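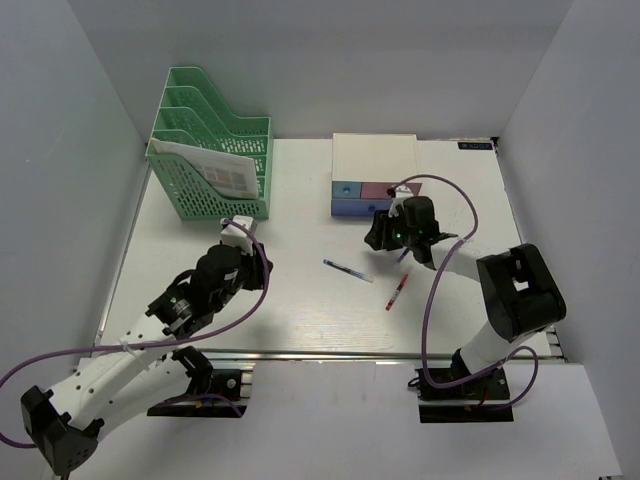
Two arms, one drawer box and some pens on the tabletop.

I spent Tuesday morning with the Osagie equipment group, and if you've ever tried to get five people to agree on a purchase, you know what my coffee was for. They're deciding whether to put a second two-arm tabletop cell in next year's budget, and they want the request written up by November. The task they keep coming back to is desk tidying (pens, little drawers, a file organizer), which sounds like nothing until you start pricing it!

Omolara Ajayi runs the spreadsheet, and she walked me through it line by line. The arms get one row. Everything else gets the rest of the page: the rail, the mounts, the enclosure walls, cables, spare fingers for the grippers, and the hours someone spends putting pens back out between runs. "People come to me with the price of an arm," she told me. "I want the price of a Tuesday."

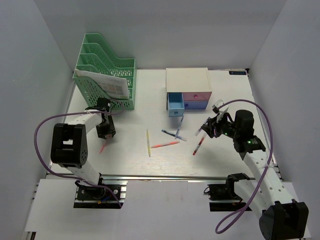 The hours are where the arguing got lively. Lungile Hendricks logged 203 runs on the cell they already have and wants the new request built from that log instead of from the sales sheet. I'm with him on this one. Two suppliers are in the mix, Plestent and Virnis, and their quotes don't even cover the same stuff. Plestent folds setup into the price, while Virnis bills it on its own and throws in training. Omolara had to pull both apart and rebuild them side by side before anyone could compare a thing.

Then there's floor space. Branwen Rosser measured the back room twice and says a second cell fits, but only if the shelving moves to the other wall and an electrician adds an outlet. Neither item was in the first draft (I checked, I'm nosy).
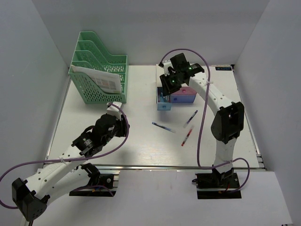
Spare parts took up the last half hour. Joris Wuyts would like 10 percent of the total held back for them, and he was not in a bargaining mood. He's the one who orders replacement cables, and he's tired of asking for the money in pieces. Branwen thought that was high. They settled on keeping his number for the first year and looking at it again after that, which seemed fair to me.

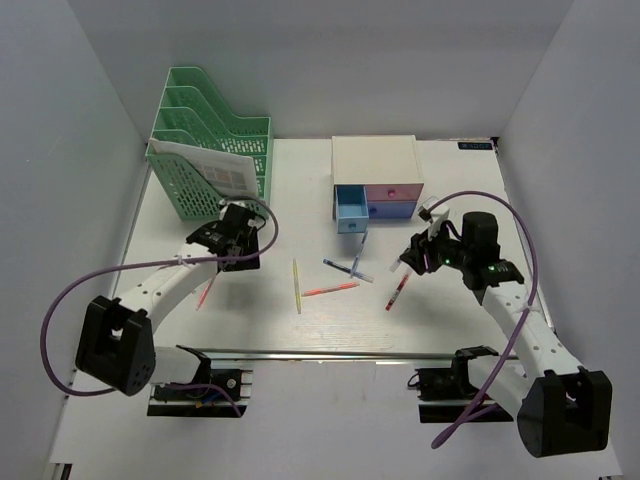 Could the group lease a cell before buying one?
Plestent offers a six-month lease, and part of what you pay counts toward the purchase price. Virnis only sells outright, so Omolara is running the Plestent lease as a separate column.

The revised sheet goes to Amarachi Nnaji next, and she signs off on anything this size. I'll post the numbers once she's been through them.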